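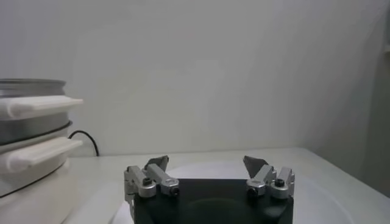

Figure 3. Wrist camera view at the tabletop station, gripper open, with a stacked appliance at left.

4.2 What the pre-run checklist does and does not cover

The Trindero guideline asks operators to confirm 16 items before a tabletop arm is allowed to move near household objects. We followed it as written at the Asthorpe site. Our reading of the results is less generous than that of its authors.

Most of the items concern the robot itself: fingertip pads seated, joints free, gripper open at the start, emergency stop within reach. These are easy to check and easy to sign. Only three items deal with what is on the table, and they are worded so loosely that two careful operators can disagree and both be in compliance. Item 11, for instance, calls for "a clear working area." In Figure 3 the space between the fingers is clear, and an operator could tick the box on that basis. The same view shows a stacked appliance with two handles sticking out toward the middle of the table, and a black power cable behind it. The guideline has no item for cables. It has none for protruding handles either, although a handle is the part a moving finger is likely to catch first.

We logged 3566 runs under the checklist. In over 10 percent of them the second reviewer, Samah Zaki, marked the working area differently from the operator who had signed the sheet. She was working from the wrist view and the operators from where they stood, so part of the gap comes down to vantage point. The guideline does not say which view should count. Sheets filled in on Friday afternoons were also noticeably more uniform than the rest, and we doubt the tables were.

Abou Zeid's proposal to replace the checklist with a single risk score does not fix this. A score built on the same vague items carries the same disagreement and hides it in a number. The Skulo profile is better in one respect, as it names a minimum distance to any object that is not the target. It still leaves open whether that distance is measured from the fingertips or from the widest part of the gripper body. On a gripper with a wide body the choice matters, and we could find no justification for leaving it to the site.

Until the wording is tightened, we would treat a signed sheet as a record that someone looked at the robot. We would not cite it as evidence that the table was safe to work on.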